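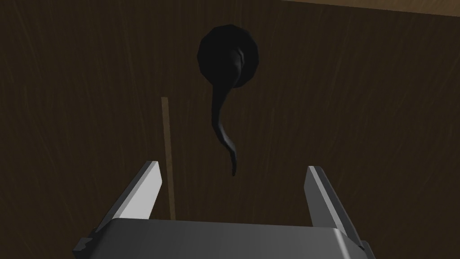

Trinidad Cuesta 写道：我同意把工单重新打开，但是我请求大家先不要改夹爪的力。上一次改了力以后，门开得多了一点，夜班的人却更不愿意站在走廊里。我想先知道它为什么找不到把手，然后再谈用多大的力去压。

工单标题：夜间送箱，库房木门打不开，机器人停在门前等待人工
地点：Arkatby 档案中心，Benítez 楼，库房与扫描室之间的走廊
设备：Coteck 移动底盘加机械臂，平行夹爪
项目名称：Sakov
状态：重新打开
优先级：中（夜班组要求改为高，见下面的记录）
填写人：Arkatby 运行支持组

填写人说明：中文不是我的母语，我尽量把句子写得短和清楚。如果有地方看不懂，请直接在工单里面问我，不要猜。

一、问题描述

机器人每个夜班要从库房往扫描室送档案箱，计划量是170箱。路线上有一扇深棕色的木门，黑色的弯形把手。白天门是开着的，所以白天没有这个问题。晚上按照消防规定门必须关上，机器人要自己把把手压下去，推开门，通过，然后门由闭门器关上。

从八月开始，机器人在门前停下的情况变多。屏幕上的文字是“目标未进入抓取范围”，以后是“等待人工协助”。值班的人要从扫描室走过来，把门打开，按确认键，再走回去。如果扫描室里面正在扫描一本装订的册子，这个人必须先把册子放好，把灯关掉，不然纸会受热。走一趟的时间不长，但是被打断的工作要从头对一次页码。

门的净宽是900毫米，底盘通过没有困难。我写这一条，是由于第一次的回复里面 Coteck 的支持人员问了门是不是太窄。门不窄。请不要再往这个方向查。

二、已经做过的事

1. 重新启动机械臂控制器。没有变化。
2. 清洁腕部相机的镜头。没有变化。
3. 把走廊的灯从感应模式改成常亮。停下的情况少了一些，过了几个夜班又和以前一样。现在灯已经改回感应模式，楼管来信说常亮要另外申请。
4. 把夹爪下压的力调高一级。门开得多了一点，可是有时候夹爪从把手的弯处滑开，发出很大的声音。夜班组要求恢复原来的值，已经恢复。
5. 检查地面标记。门前的标记没有移动过。

第4条我想多写几句。我们做这个改动的时候没有通知夜班组，只在工单里写了一行。夜班组的人不看这个工单，他们也没有账号。他们在安静的走廊里突然听到一声响，以为机器人撞了门。以后凡是改变力、速度或者路线，要先在交接本上写，并且由交班的人口头讲一次。这条规定已经写进了运行手册。

三、记录

22:10
和夜班组一起看了完整的一次送箱。机器人到达门前，停稳，机械臂抬起来，夹爪张开，朝着门移动。然后它停住，慢慢后退，又试一次。第三次以后出现“等待人工协助”。在旁边看，我的感觉是它到得太偏了，夹爪前面没有把手，它好像在找一个在别的地方的东西。

值班的人告诉我，他们已经有了自己的办法：听到轮子的声音，就提前去把门拉开，等它过去。这样屏幕上不会出现报警，统计里面也看不到问题。我问这样做多久了，回答是从它开始在门前停下的时候。所以我们的报警数字不能相信，真实的失败比数字多。

我请他们先不要提前开门，让报警出来。他们同意了，条件是我不能用报警的次数去评价夜班。我把这个条件写在这里，让它有一个书面的地方。

23:40
今晚剩下的送箱没有提前开门。停下好几次。每一次都把底盘停稳以后的位置记下来，发给 Coteck。

01:15
有一个情况以前没有人报告过。机器人带着装满的箱子来的时候，停得比较准。它从扫描室空着回来的时候，停得比较偏。两个方向用的是同一个地面标记，但是回来的时候它从另外一边转弯。值班的人早就知道空车更麻烦，只是没有人问过他们。

09:30
和 Coteck 的支持人员通电话。他们可以在仿真里面重做门前的动作，用我们这扇门的模型：门板、浅色的边条、墙和把手。我问把手的形状是不是按照真的做的，弯的部分和细的末端有没有。他们说有，安装以前做过测量。

第一组做了300次，起始位置用标准值，也就是机器人停在标记正中，正对着门。几乎全部成功。这和我们走廊里的经验完全不一样，所以这一组的结果只说明一件事：机械臂和抓取程序在标准位置没有坏。

14:20
请求 Coteck 再做一组，还是300次，不过起始位置改成我们夜里记下的那些位置，包括腕部转了角度的情况。我特别请他们不要去掉“太差”的位置。在现场，我们没有办法去掉它们。

16:05
第二组的结果到了。失败很多，而且失败的样子和走廊里一样：夹爪张开着往前，把手在两个手指的外面，程序认为目标没有进入范围，于是后退。

Coteck 的说明是这样的。程序在靠近门的时候只做一次位置修正，修正完了以后就相信自己的位置。如果底盘停得偏，再加上腕部是斜的，一次修正不够，夹爪会沿着一条斜线走到门的下边缘附近。

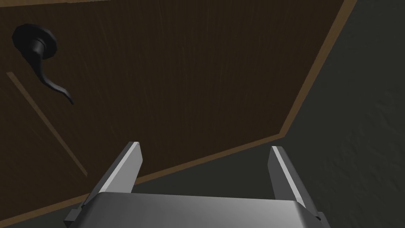
第二次尝试的时候，它从后退的位置重新开始，却仍然使用第一次修正得到的数值，所以三次尝试其实是同一个错误做了三遍。我认为这是本工单里最重要的一句话。夜班组的人站在门边的时候也是这样说的，用的词不同：“它不会换一个办法。”

16:50
问 Coteck：为什么空车回来的时候更偏。回答：空车的转弯速度比较高，这是一个节省时间的设置，安装的时候打开的。我查了安装文件，里面有这个设置，签字的是我们这边。当时没有请夜班组参加验收，验收是在白天做的，门开着。

四、夜班组的意见

下面是我在交班的时候听到的内容，整理以后给他们读过，他们改了两个地方。我把它放进工单，是希望 Coteck 和我们自己的管理人员都能看到。

以前送箱是两个人推车。推车很累，尤其是冬天库房里冷，手套又滑。机器人来了以后，没有人想回到推车，这一点大家说得很清楚。现在他们大部分时间坐在扫描室，工作内容变成扫描、核对页码、登记破损。登记破损以前总是来不及做，现在可以做得细。有一位同事学会了修补纸边，她说这是她在这里做过的最喜欢的工作。

困难的地方是等待。推车的时候，人知道箱子在哪里。现在箱子在走廊里，人在房间里，耳朵要一直听着。轮子声、把手声、然后是门关上的声音，如果中间少了一个，就要站起来。有人说回家以后睡觉还在听。我以前没有想到一个开门的问题会带来这样的疲劳，我们的统计表里没有这一栏。

还有责任的问题。有一次门没有关严，早上被消防检查的人看到，检查单上写的是夜班值班人的名字。可是那一次门是机器人开的。值班人认为不公平，我也这样认为。Trinidad 已经去谈检查单的格式，希望加一栏，写明最后通过的是人还是机器。目前没有结果。

有人提出干脆把把手换成自动门。楼管的意见是，这扇门和门框是原来的木料，业主 Benítez 方面不允许开槽走线。我们问过两次，答案相同，所以本工单不再讨论换门。

也有人问，机器人学会开门以后，夜班会不会减少一个人。这个问题我没有资格回答，我已经把它转给 Trinidad。她的答复原文如下，征得同意后放在这里。

Trinidad Cuesta：今年的排班不减人。明年的我现在不知道，我不想为了让大家安心就说一个我不知道的事。如果有讨论，夜班组会派一个人在场，时间放在交班的前后，不会放在他们睡觉的时候。

五、准备采取的措施

a. 关闭空车转弯的提速设置。负责：Arkatby 运行支持组。这一项我们自己可以做，今晚开始。交接本已经写好。

b. 程序改为每次尝试以前都重新测量把手的位置，并且先把腕部转正，再张开手指往前走。负责：Coteck。先在仿真里面用夜里的位置通过，再装到机器上。

c. 第一次失败以后就给扫描室一个提示灯，不要等三次。提示灯不要声音。夜班组要求灯放在扫描台的左边，右边有一盏台灯，会看不清楚。

d. 给夜班组开工单账号。负责：我。申请已经提交，系统管理员问为什么夜班需要写权限，我回答说问题发生在夜里。

e. 在新程序稳定以前，值班的人可以提前开门，但是要在交接本上画一个记号。这样人不会太累，我们也不会失去数字。Trinidad 要求写明：记号不写名字。

六、后续记录

21:50
措施 a 已经执行。空车回来的停车位置和记录里的旧位置比较，偏差小了很多。门前仍然停下过，是在装箱的方向，原因不明。位置已经发给 Coteck。

02:30
值班人自己写的第一条记录，账号刚刚开通。我没有修改：“满箱来，停在门前，手张开，没有碰到把手。我没有去开门，看它做完三次。三次都往同一个地方走。然后我开了门。走廊灯在它第二次的时候灭了。”

08:45
关于灯灭：感应器装在走廊的另一端，对着人走的方向，机器人站着不动的时候它感觉不到。这可以解释为什么常亮的时候情况好一些，但是不能解释为什么后来又变差。也许是两个原因一起出现。我已经问楼管能不能把感应的延时加长，这个不需要走常亮的申请。

11:20
楼管同意加长延时，请我们填一张表。表已经填好。

13:00
Coteck 发来新程序的测试版本，附带仿真记录。我看了失败的部分，没有先看成功的部分。剩下的失败集中在腕部角度很大的位置，夹爪没有转正就开始前进。他们知道这个问题，正在改。我回复说，在这个改完以前我们不安装。夜班组也同意再等，他们写的是：宁可多走几趟，也不要再听到那种声音。

15:10
关于优先级。夜班组第二次要求改成高。按照合同的定义，“高”的意思是工作停止，我们的工作没有停止，箱子都送到了。但是箱子送到，是由于有人站起来去开门。我把这个理由写给了 Coteck 的支持主管，请他们按照人工介入的次数来判断，不要只看有没有送完。等待答复。

15:40
优先级改为高。措施 b 的新版本由 Coteck 在改完腕部转正以后再发。安装当天请不要选白天，请在门关着的时候安装和验收，夜班组到场签字。工单保持打开。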